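Procuro gente para ver filmes comigo (e ser paga por isso)

Olá! Eu trato da secção de cinema da Skolora, uma revista online pequenina que vive de críticas, sinopses bem feitas e discussões intermináveis sobre finais. Estamos a crescer um bocadinho e preciso de 2 pessoas para escrever comigo a partir de novembro. Se já deste por ti a explicar a um primo, no meio do jantar, porque é que o segundo ato de uma comédia não funciona, continua a ler.

O trabalho é este: cada pessoa vê dois filmes por semana e escreve uma crítica de 700 palavras sobre cada um. Quase tudo são estreias, sobretudo comédias e dramas familiares, que são o que os nossos leitores mais procuram e o que menos gente quer escrever a sério. Também há festivais de vez em quando, e nessas semanas o ritmo aperta um pouco. Eu faço a edição, devolvo o texto com comentários (muitos, aviso já, escrevo imenso nas margens) e a versão final sai na quinta-feira de manhã.

Não peço curso de cinema. Peço que escrevas bem em português, que chegues à sessão antes dos trailers e que saibas contar a premissa de um filme em três frases sem estragar a surpresa a ninguém. Parece fácil, mas recebo imensos textos em que o enredo ocupa a página toda e a opinião aparece espremida na última linha. Gosto de quem repara nas coisas: uma atriz secundária que rouba uma cena, uma piada cortada meio segundo cedo demais, uma canção que já ouvimos em todos os trailers do ano. E gosto de quem muda de opinião a meio do texto e tem coragem de o deixar lá!
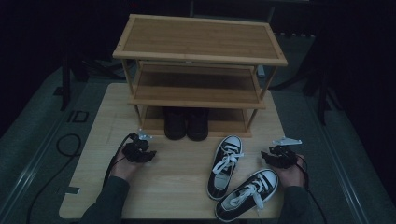
Quanto às sessões, há as de imprensa, quase sempre de manhã, na sala da Clevwood, e há os filmes que recebemos por link e que podes ver em casa, de pijama se te apetecer. Para as de manhã também não há código nenhum de vestuário. Uns ténis pretos de lona com biqueira branca de borracha servem perfeitamente, e os outros sapatos pretos podem ficar na prateleira de baixo, ali na sombra, até haver uma antestreia que os justifique. O que não dá mesmo é faltar sem avisar, porque os lugares são contados e depois sou eu que tenho de pedir desculpa à distribuidora.

Pagamos por texto publicado, no fim de cada mês, com recibo. O valor vai na primeira resposta que te mando, antes de te pedir seja o que for. As deslocações para as sessões são por nossa conta. Não é um emprego a tempo inteiro e não vou fingir que é: encaixa bem com estudos, com outro trabalho ou com uma vida de freelancer já meio caótica como a minha.

Para te candidatares, manda-me uma crítica inédita de um filme visto este ano, até 700 palavras, e um parágrafo sobre um filme de que toda a gente gosta e tu não (ou ao contrário, que às vezes é mais divertido). Dispenso currículo e carta de motivação. Usa o formulário na página da Skolora, na área "Escreve connosco", e põe "cinema" no assunto para não ires parar à caixa da secção de música.

Recebo textos até domingo às 13 horas. Leio tudo sozinha, por isso dá-me uns dias, mas respondo a toda a gente, mesmo quando é não. Quem passar à fase seguinte vem comigo a uma sessão e escreve sobre esse filme. Esse texto já é pago, quer fiques connosco quer não.

Dúvidas sobre prazos, sessões ou o formulário podem ficar nos comentários, que eu passo por cá ao fim da tarde.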